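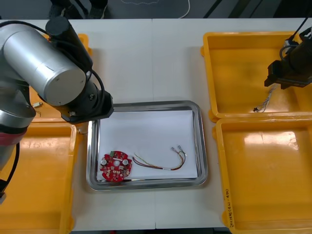 Plateau en inox garni d'une feuille blanche, avec circuit imprimé rouge et petit faisceau de fils multicolores.

1er octobre 2018
Par Obinna Amadi

Le lac de Nultitz est un plan d'eau de moyenne montagne situé à 944 mètres d'altitude, entre les villages de Fulov, au nord, et de Trinilus, au sud. Alimenté par la Cha, un torrent dont la carte indique le nom en caractères plus larges que son lit, il est surtout connu pour la promenade en bateau-ponton, la pêche à la perche et un désaccord ancien sur l'endroit d'où l'on voit le mieux le coucher du soleil.

Toponymie

Le nom de Nultitz désignait d'abord une ferme de la rive ouest, disparue depuis. Les habitants de Fulov disent « le lac de Fulov », ceux de Trinilus « le lac » tout court, ce que les premiers jugent prétentieux. Les cartes de randonnée ont tranché en faveur de la ferme, qui ne pouvait plus vexer personne.

Géographie

Le lac a la forme d'un haricot, ou d'un rein selon la profession de celui qui le décrit. Sa rive orientale, raide et boisée, n'est accessible qu'à pied. La rive occidentale, en pente douce, réunit la plage, le ponton public, le loueur de bateaux et le parking, ce dernier étant l'équipement le plus fréquenté de l'ensemble. Un îlot rocheux sans nom officiel émerge près de l'embouchure de la Cha. Les pêcheurs l'appellent le Chauve et y accrochent régulièrement leurs lignes.

L'eau reste fraîche jusqu'en plein été. Les dépliants la qualifient de « vivifiante », adjectif que les baigneurs emploient eux aussi, mais seulement après s'être rhabillés. Le vent se lève d'ordinaire en début d'après-midi et souffle du sud, de sorte que l'aller vers Trinilus est lent et que le retour se fait tout seul, ou presque. Les locataires partis dans l'autre sens le découvrent à l'heure du goûter.

Navigation de plaisance

Le premier bateau-ponton du lac fut assemblé par Chang-ho Joo, menuisier à Fulov, qui avait fixé un plancher de terrasse sur deux flotteurs de récupération. L'engin gîtait à gauche. Son constructeur soutenait que c'était la terrasse d'origine qui penchait, et plaçait ses invités en conséquence, les plus lourds à tribord. Il navigua ainsi plusieurs saisons avant de se résoudre à couper une cale.

La location s'est développée ensuite sous l'impulsion de Ye-ji Yeon, dont l'établissement occupe toujours l'ancienne cabane des pêcheurs. Les bateaux y sont loués à la demi-journée, sans permis, après une explication orale que la plupart des clients écoutent en cherchant le porte-gobelet. Le règlement interdit de dépasser la vitesse d'un homme qui marche, mais ne précise pas lequel. Il impose aussi de passer à 100 mètres au moins de la plage, distance que chacun évalue selon son tempérament et l'état de sa glacière. 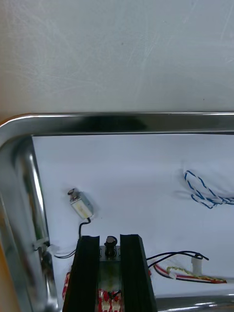
L'accostage se pratique en deux endroits : le ponton public et l'anse aux Aulnes, sur la rive orientale, où une pancarte signale un « point remarquable ». Il s'agit d'une meule de moulin à demi enfouie, sans moulin alentour. Do-yoon Sun, auteur d'une monographie locale, y voit la preuve d'un transport par barque interrompu par un naufrage. D'autres estiment qu'elle a simplement roulé depuis la crête. Les deux thèses ont leurs partisans, et la meule sert de table de pique-nique aux uns comme aux autres.

Golf

Un parcours de neuf trous borde l'extrémité sud du lac depuis que les prés de Trinilus ont cessé d'intéresser les éleveurs. Le trou numéro 2, dit « la Noyade », oblige à franchir un bras d'eau que le plan représente en bleu pâle, sans doute pour ne pas alarmer. Les joueurs prudents le contournent en trois coups – les autres rachètent des balles au chalet d'accueil, où l'on vend d'ailleurs celles qui ont été repêchées la veille au même endroit.

Le parcours est également fréquenté par des chevreuils, peu respectueux de l'étiquette, et par un héron qui stationne près du septième drapeau. Les règles locales prévoient qu'une balle déplacée par un animal soit replacée sans pénalité. Elles ne disent rien du partenaire qui affirme avoir vu l'animal.

Faune et pêche

La perche domine, suivie du gardon et de quelques brochets dont la taille augmente sensiblement entre le lac et le café de Fulov. Une tortue aquatique est signalée presque chaque été sur les troncs de l'anse aux Aulnes. Ju-won Cho, qui tient le relevé naturaliste de la rive est, a longtemps classé ces témoignages dans la rubrique « souches », avant d'en apercevoir une lui-même et de renommer la rubrique.

Saison et accès

La saison nautique s'achève en novembre, quand les bateaux sont sortis de l'eau et bâchés sur le parking, lequel est alors complet pour la seconde fois de l'année. On accède au lac par la route de Fulov. La piste de Trinilus, plus courte sur le papier, traverse deux fois la Cha à gué et reste déconseillée aux véhicules bas ainsi qu'aux passagers sensibles. Un car dessert la plage le samedi en été, avec un retour en fin d'après-midi, soit avant le coucher du soleil.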